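Fokari Help Desk
Ticket: Bricks won't stay together after sorting and washing
Opened 18 June 2018
Status: Open, waiting on customer
Product: mixed building bricks, secondhand, bought through Skeston

First message

Hi there! I hope this is the right form, the other one kept asking me for a set number and I don't have one. What I have is a big bag of around 2000 used bricks that I bought in May from the Skeston resale page (no instructions, no boxes, all colors thrown in together). The plan was to wash them, sort them by color and then by shape, and get them ready for the kids' corner at our library. The washing went fine. The sorting is going fine too, if slowly. The trouble is that some of the red ones won't grip. I press two together, they feel okay, I pick them up and the bottom one drops off. Other colors from the same bag snap together the way they should.

I've read your page about cracked bricks and I don't see cracks. I've also read the page about mixing brands and I suspect that's closer to it, but it only talks about Plattner bricks and I can't find that name on anything in my bag. Could you tell me how to sort the good ones from the bad ones without testing every single piece against every other piece?

Update, same day

Your auto-reply asked for water temperature and soap. Warm tap water, regular dish soap, no bleach, no dishwasher. I let them dry on towels overnight, and the loose ones were loose the next day as well. I did wonder if there was water trapped inside, so I shook a handful of them over the sink. Nothing came out.

It also asked which shapes. The bigger red ones are the kind with the hollow underside and the round tube in the middle, and there are sloped ones too, plus a lot of little red bits that I've been putting off because they're no fun to sort.

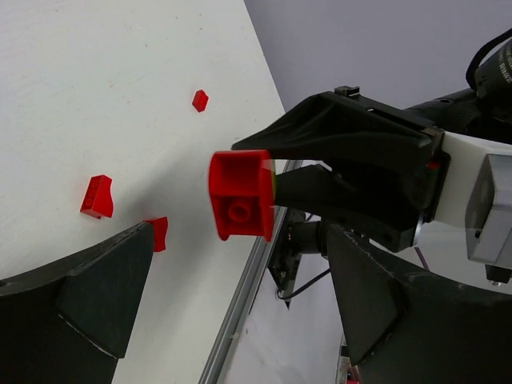 So what I did next was take one red brick that I knew was loose and try it on a blue one, a white one and another red. Loose on all of them. Then I took a blue one that I knew was good and tried it on the same white one, and it held so hard I had to use my fingernails. To me that says the red brick is the problem, and whatever I put it on is fine. I wrote that down before going any further because I always lose track with these things.

Second update

I tried the trick from your forum where you sort into groups of 64 and only test one out of each group. Sorry, but it didn't work for me! The first group tested good and then I found two bad ones in it by accident while I was putting them away. I think the trick is meant for bags where everything came from one house, and mine clearly didn't. You might want to put a note on that page.

What's working better is keeping one good brick as my "tester" and trying every red piece on it as it comes up. Press on, lift, give it a little wiggle. If it hangs on, it goes in the keep pile. If it drops, it goes in a paper cup. It's slow — I got through 200 or so before I had to stop for dinner — but at least I trust the result. The other colors I'm only spot checking.

One thing I should've mentioned at the start is that I'm working on a plain white table. I switched to it after a first try on the rug, and it has helped a lot, especially with the tiny pieces. Small red bits on a patterned rug, never again.
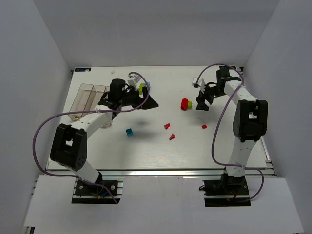 I do still have three questions.

The first is about the cup of bad ones. Is there any way to bring the grip back? Somebody in the comments under your washing page said to soak them in hot water and press them together while they're warm. I haven't tried it and I'd rather hear it from you before I ruin them.

Second, would the round pieces and the cubes need the same test? I've only been fussing over the regular bricks and the slopes so far.

Third, if the loose reds do come from another maker, is there somewhere I can match them? A neighbor thought they might be Gallero, but I looked at the undersides with a flashlight and couldn't find any lettering at all, so I'm not going to swear to it.

I don't need a refund or anything like that, the bag was cheap and most of it is perfectly good. I'd just like to know what I can safely hand over to the library and what belongs in the craft box. Email is better than phone for me, and please leave the ticket open — I've still got the yellows to go through.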